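Lirkus hand-held gripper pair – set-up guide

Section 6: When tracking drops out

Read this section before you change anything on the grippers. Most of the faults reported to us as "broken finger" or "bad motor" were lost tracking, and swapping parts did nothing for them.

The earlier edition of this guide said that the system "recovers by itself" after a dropout. Do not rely on that. In the Pellcombe trial we went back through 463 takes and found 145 where the position of one gripper had jumped and then carried on from the wrong place. The software had marked every one of them as good.

6.1 What the fault looks like

The green lights tell you very little. They can stay lit through a dropout, so a green light should not be read as proof that the gripper is being tracked. Look at the plotted path instead. A sudden straight line between two points is the usual sign.

Close work with both hands is where we see it most, above all when the operator leans in over soft furniture and the wrists turn.

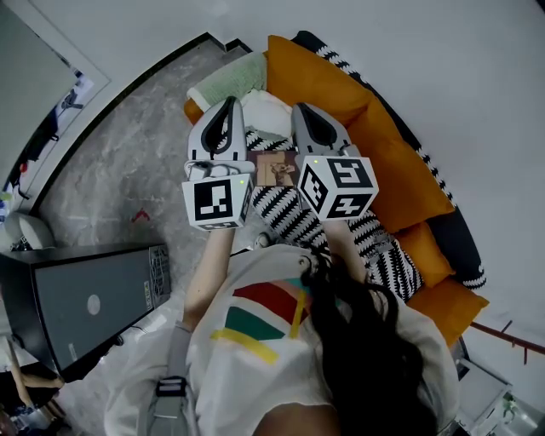

Fig. 6-1. Two-handed work at a sofa, seen from overhead. Marker cubes at the base of each gripper.

6.2 Checking the markers

1. Stop the take. Do not pause it. A paused take keeps the old position and will hide the jump.
2. Put both grippers down on a flat surface, fingers facing away from you.
3. Look at every printed face of each cube. Replace the cube if a pattern is scratched, lifting at a corner or marked with grease.
4. Try to turn each cube by hand. It should not move at all. If it does, tighten the mount and repeat the calibration in Section 4.
5. Tie back long hair and roll up loose sleeves. Either can cover a marker face when the operator bends forward.
6. Start a new take and repeat the same movement slowly, watching the path.

Note: Østergaard mounts have a locking ring that feels tight before it is. Give it a further quarter turn.

Note: Boldly patterned cloth is often blamed for false readings. We tried plain covers at Grirnbridge and saw no clear change, so we would not spend money on them until the steps above have been done.

6.3 Checking the floor

Carry this out before each session, even if the room was fine the day before. An operator who is watching two fingertips is not watching their feet, and a stumble with a gripper in each hand leaves nothing free to catch a fall.

1. Walk the whole working area without the grippers.
2. Follow each cable from plug to socket. Move it to the wall or tape it flat along its full length.
3. Move power strips out of the walking line. Covering one with a mat only makes it harder to see.
4. Push stools and other low furniture clear, legs included.
5. Agree with anyone else in the area where they will stand, and keep to it.
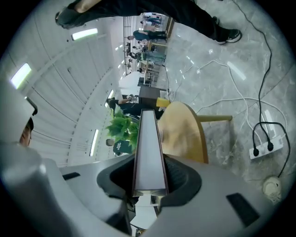
CAUTION: Never step backwards during a take. If you need more room, stop, lower both grippers, look behind you and then move.

CAUTION: If a cable catches, let it go slack before you do anything else. Pulling against it can bring down whatever is at the other end – and a sharp tug on the gripper may shift the marker cube enough to spoil the calibration.

6.4 If the fault comes back

Repeat 6.2 once. If the path jumps again within 2 takes, stop using that pair. Keep the faulty takes, label them and send them in with the log. Restarting the software may make the jump go away for a while, but we have no evidence that it cures anything, and it clears the log we need.

Do not mix a left gripper from one pair with a right gripper from another. The calibration screen will accept this. It should not, and a fix has been promised.

Section revised 18 February 2022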